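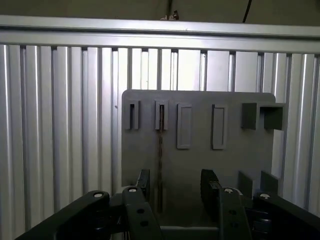

Reading time: 4 minutes

The Gauge House at Drana

The gauge house stood on the left bank, 350 metres below the weir, and the post of reader came with the upper room. The terms were set out on a card inside the door. The reader would take the level at six, at noon and at six again. The reader would enter it in the book to the nearest centimetre. The reader would telephone Zorside if the level passed 122.

I took the post in May. The previous reader had left a kettle, a pair of boots one size too small for me and thirty years of books on a shelf over the stairs. The books were uniform, green, ruled in four columns: date, hour, level, remarks. The remarks column was narrow. Most readers had used it for ice.

The instrument was a float in a stilling well. The well was a brick shaft beneath the floor, joined to the river by a pipe near the bed, so that the water in it rose and fell with the river but did not carry the waves. A wire ran from the float over a wheel to a counterweight. The wheel turned a pointer against a brass scale. On the outside wall there was also a painted staff, which was read by leaning out of the lower window, and the two were supposed to agree.

They agreed in May. In my fifth week the staff read 64 and the pointer read 66. I entered 64, because the card said that in case of difference the staff was to be preferred, and I wrote "pointer 2 high" under remarks. At noon the difference was the same. I cleaned the wheel and checked the wire for kinks. There were none.

A difference of two centimetres has a short list of causes. The pipe may be partly blocked, in which case the well lags behind the river and the difference changes sign when the river turns. The wire may have slipped on the wheel. The float may have taken in water, but then it sits lower and the pointer reads low. I watched for six days. The river fell, stood still and rose again after rain in the hills, and the difference stayed at two.

I reset the pointer. This was permitted. There was a small screw behind the scale for the purpose, and the paint on its head had been broken many times.

The next morning the pointer was 2 high.

I wrote to the office at Zorside and received a printed acknowledgement. Some weeks later a second letter came, stating that the instrument had been supplied by the firm of Esquivel, that the firm had closed, and that the reader should continue to prefer the staff. Enclosed was a new card for the inside of the door. It was identical to the old one except that the telephone number had changed.

In the evenings I went through the books. I was looking for earlier differences, and there were plenty. The reader before me had written "pointer 2 high" on the first page of his last book and then a ditto mark on every line to the end of it, three a day. The reader before him had done the same, but with 1. Before that there were two books with no remarks at all, in a small upright hand, and I assumed the instrument had been sound in those years until I noticed that the levels were all even numbers. That reader had been using the scale alone, and the scale was graduated in twos.

I worked out the difference for each book and put the figures on a sheet of squared paper. It did not grow evenly. It stayed level for years and then moved by one, always upwards, and always between the last entry of one reader and the first entry of the next. I checked this for every change of hand on the shelf. The post had sometimes been vacant for a season, and I could find no reason in the river.

The staff was the only other thing that could move. I measured it from a bolt in the river wall and found the zero where the survey plan had it, to the millimetre. The plan also gave the height of the floor of the house above the same bolt. I measured that as well. The floor was two centimetres lower than drawn.

So the house was going down. The scale was fixed to the house and went down with it, and the water in the well came up past it by the same amount. The staff had been hung on the old pier, which stood on rock. As for the screw, its thread was worn smooth, and the pointer slid back to its place overnight under the pull of the counterweight.

I entered this under remarks. It took four lines of the narrow column, and I had to write the noon level in the margin.

The river reached 118 in the autumn and went back. I did not telephone. I packed in daylight, since the lamp on the stairs had failed, and left the kettle. The bus for Sistov stopped on the bridge at twenty past, and I had to wait for it. From the bridge the house looked upright. A man with a suitcase was reading the card inside the door, with the door open behind him, and the river stood at 71 by the staff.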